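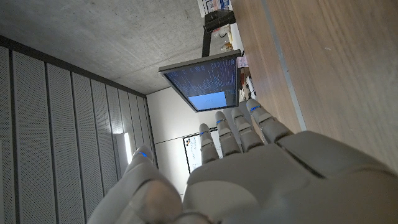 The Lamplighter of Drururcombe is a religious novel by Zawadi Rweyemamu, first published in August by Rugemalira, a press that had until then mostly printed hymnals. It concerns a retired ferryman who receives a nightly visit from an angel and would prefer to be asleep. The angel is described at unusual length, especially its hand, which is pale gray, with four slender fingers and a thin band of blue light just below each tip. The face is dismissed in one sentence.

Plot
The ferryman, Tobit, has lost his brother and his faith, in that order, and has stopped answering the door. The angel comes in anyway and proposes a walk through the town of Drururcombe, where it lights the street lamps and asks him questions. Tobit answers most of them with complaints about his knees. The walk takes up 280 pages, and the reconciliation with God takes up 2. 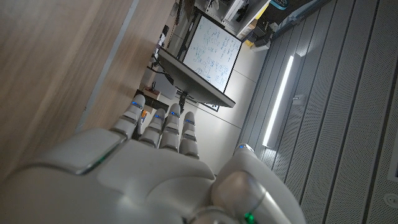 Reception was divided mainly along the question of whether the book was theology or a novel, each side insisting it was the other. Fatos Todorova, reviewing it for a church quarterly, admired the grief chapters and objected to nearly everything said about heaven. She was hardest on the color scheme: blue lights along the fingers she could accept, but a green one near the base of the thumb, struck her as "a doctrine too far." Rweyemamu removed the green light from the paperback and restored it in the next printing without comment.

Companion volume
A study guide by Everett Nguyen-Tran appeared on 11/22/01 under the title Walking With Tobit. It ran to 700 pages – well over twice the length of the walk – and outsold the novel in its first year. Nguyen-Tran defended the length by pointing out that the margins were generous.
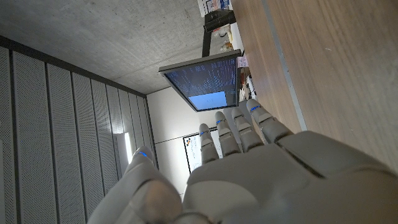 A robotic hand, with a wooden tabletop and perforated acoustic panels.

Adaptation
A stage version by Anderson Siqueira ran for 7 performances. The angel was played by Dayana Ochoa, who received good notices, and by a stepladder, which received better ones.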